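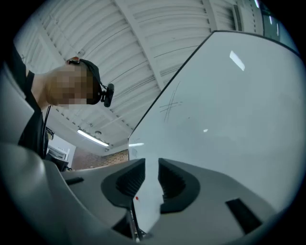
Las manchas de tinta y de rotulador salen mejor cuando se sabe qué las ha hecho. Un rotulador de pizarra, uno permanente y un bolígrafo dejan marcas parecidas, pero cada uno se disuelve con una cosa distinta, y el producto equivocado extiende la tinta o la mete más adentro. El material también cuenta. Un tablero blanco grande y plano como el de la foto admite un paño con alcohol; una camiseta negra de manga corta, como la que lleva la persona, disimula casi cualquier trazo oscuro pero puede perder color con ese mismo alcohol. Lo que sigue está ordenado por superficies y sirve para una casa normal, con lo que suele haber debajo del fregadero.

Lo que conviene tener a mano

Alcohol de farmacia, jabón de lavar platos sin perfume ni color, vinagre blanco de limpieza, bicarbonato, quitamanchas con oxígeno, trapos blancos de algodón y papel de cocina. Los trapos, mejor blancos: los de color pueden soltar tinte con el alcohol. Un cepillo de dientes viejo, de cerdas blandas, va bien para las juntas y los bordes.

No mezcle lejía con vinagre, con alcohol ni con amoníaco. Abra la ventana si va a usar alcohol durante un rato y tenga apagados los fuegos de la cocina.

Pizarras y tableros blancos

El borrador en seco quita el trazo reciente y poco más. Con el uso queda un velo gris. Para quitarlo, pase un paño humedecido con agua y una gota de jabón, aclare con otro paño solo con agua y seque enseguida. Si el velo sigue, alcohol en un paño, por zonas, cambiando de cara a menudo.

Los trazos viejos que ya no se borran salen muchas veces repasándolos con un rotulador de pizarra nuevo y borrando antes de que seque. El disolvente fresco levanta la tinta antigua. Funciona también con bastantes permanentes, aunque a veces hay que repetir.

Nada de estropajo verde, limpiadores en crema ni esponjas abrasivas. Rayan el esmalte, y en las rayas se queda la tinta para siempre. Cuando un tablero se mancha cada vez más deprisa, casi siempre es porque alguien lo ha frotado con algo así.

Los marcos acumulan polvo de tinta en la parte de abajo. Se limpian con el cepillo de dientes y agua jabonosa, y luego un trapo seco. Guarde los rotuladores en horizontal y con la tapa bien encajada.

Ropa de algodón y de mezcla

Actúe antes de lavar. La secadora y la plancha fijan la tinta, así que una prenda manchada no debe pasar por ninguna de las dos hasta que la mancha haya desaparecido.

Ponga la prenda del revés sobre varias hojas de papel de cocina, de forma que la mancha toque el papel. Moje un trapo con alcohol y dé toques por el reverso, de fuera hacia dentro. La tinta baja al papel. Cambie las hojas en cuanto estén sucias y siga hasta que no suelte más. Después frote con un poco de jabón de platos, aclare con agua fría y lave la prenda sola.

Los rotuladores escolares que se anuncian como lavables no necesitan alcohol. Agua fría, jabón y media hora de remojo. Si queda sombra, quitamanchas con oxígeno según indique el envase.

La tinta de pluma es otra historia. Agua fría en abundancia cuanto antes, del grifo directamente y por el reverso, y luego jabón. Las tintas azules lavables suelen ceder. Las negras con pigmento, muchas veces no.

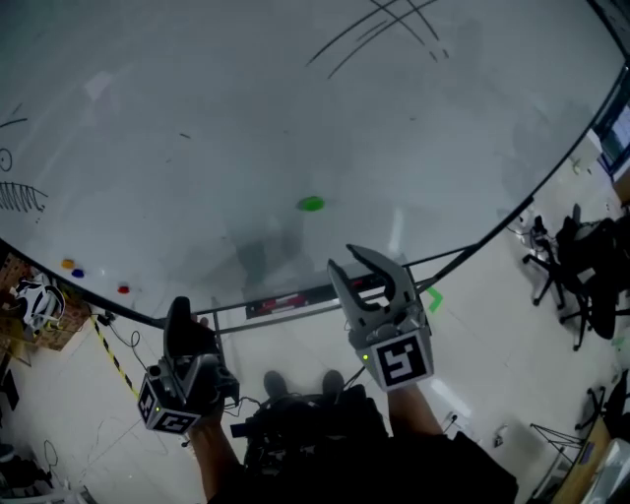
¿Sirve la laca del pelo para quitar el bolígrafo de una camisa?

Antes servía más que ahora. Lo que disolvía la tinta era el alcohol de la laca, y muchas fórmulas actuales llevan menos y dejan una película pegajosa que luego hay que lavar aparte. Sale más a cuenta usar directamente alcohol de farmacia.

Lana, seda y prendas delicadas

Con la lana no se frota. Se apoya un trapo con alcohol, se levanta, se busca una zona limpia del trapo y se vuelve a apoyar. El agua, fría o apenas templada, y siempre a la misma temperatura durante todo el proceso. El quitamanchas con oxígeno no es para lana ni para seda, salvo que el envase diga lo contrario.

En seda, en viscosa y en cualquier tejido con acetato, prefiero llevar la prenda a la tintorería y decir qué tinta es. Si se acuerda de la marca del bolígrafo, dígala también.

Kaja Baranauskienė, lectora de esta página, escribió para contar que salvó un jersey gris con glicerina de farmacia: la dejó puesta una noche y lo lavó a mano por la mañana. Lo he probado con tinta de bolígrafo sobre lana y aclaró bastante la mancha, sin quitarla del todo. En un jersey que ya se daba por perdido merece la pena intentarlo.

Mesas y muebles de madera

Depende del acabado. Si la mesa está barnizada, la tinta suele quedarse encima. Empiece con un paño húmedo y jabón. Si no basta, ponga un poco de pasta de dientes blanca, de las de toda la vida, sin gránulos, y frote suavemente en el sentido de la veta. Retire con un paño húmedo y seque.

El alcohol puede dejar mate un barniz y disuelve la goma laca. Pruebe primero en la cara de abajo del tablero o detrás de una pata, espere a que se seque y mire si ha cambiado el brillo.

Con la madera encerada o al aceite la tinta entra en el poro. Una mancha pequeña se lija a mano, con grano fino, y después se vuelve a dar cera o aceite en toda la zona. Si solo se da en el punto lijado, queda un cerco. Con chapa no conviene lijar.

Paredes

La pintura plástica lavable aguanta agua y jabón sin problema. Para lápices de cera, bicarbonato sobre un paño húmedo, con poca presión y en círculos. Para rotulador permanente, alcohol en un bastoncillo siguiendo el trazo, nunca con un trapo grande, que lo extiende.

En pintura mate corriente cualquier frotado deja brillo. Pase una goma de borrar blanca, y si no sale, pinte. Antes de pintar encima de una mancha de tinta hay que dar una imprimación tapamanchas, porque la tinta atraviesa la pintura al agua y vuelve a aparecer a los pocos días. Una mano suele bastar. Deje secar lo que diga el bote.

En papel pintado, goma de miga y paciencia. Si es vinílico, agua jabonosa bien escurrida.

Sofás y tapicerías

Mire la etiqueta, que suele estar debajo de los cojines. La letra W indica que admite agua; la S, solo disolvente; WS, las dos cosas; la X, solo aspirar. Si el sofá no lleva etiqueta, pruebe en la parte de atrás.

Para bolígrafo en tela, alcohol a toques y papel seco encima, presionando con la mano. Es importante no empapar. El relleno tarda mucho en secar y al hacerlo saca cercos amarillos a la superficie. Cuando haya acabado, pase un paño húmedo por el asiento entero, de costura a costura, para que seque por igual.

En piel, primero leche limpiadora de la que se usa para la cara, con un algodón. Se quita con un paño húmedo y después se da crema para piel. El alcohol se lleva el color de muchas pieles.

Plástico, teclados y electrodomésticos

Una nevera lacada en blanco se limpia con alcohol sin mayor problema. El metacrilato no: el alcohol puede agrietarlo. Para las piezas transparentes use jabón y agua tibia, nada más.

En un teclado, apague primero el aparato y humedezca el bastoncillo lo justo. Con los plásticos blandos, de tacto gomoso, tenga cuidado, pues se vuelven pegajosos.

Los recipientes de cocina marcados con rotulador para saber qué se ha congelado se borran con alcohol y luego se friegan como siempre. Yo pego cinta de carrocero y escribo encima, que se arranca con el recipiente todavía frío.

Las manos

Agua, jabón y un poco de azúcar para frotar. El aceite de cocina ablanda el rotulador permanente: se extiende, se espera un par de minutos y se lava. En niños pequeños es mejor el aceite que el alcohol. Lo que quede se va solo con los lavados.

Manchas que ya pasaron por la lavadora

Si la prenda no ha visto la secadora, todavía hay posibilidades. Repita el procedimiento del alcohol desde el principio y añada un remojo largo, de toda la noche, con quitamanchas con oxígeno en agua a 40 grados si la etiqueta lo permite. En ropa blanca de algodón se puede usar lejía como último recurso, aunque sobre algunas tintas no hace nada y sobre otras deja un tono amarillento.

Cuando la tinta ha estallado dentro del tambor, límpielo antes de meter más ropa. Trapo con alcohol por toda la goma y los orificios, aclarado a mano, dejar la puerta abierta hasta que no huela y un ciclo en vacío con agua caliente. Después ponga una carga de trapos viejos y compruebe que salen limpios.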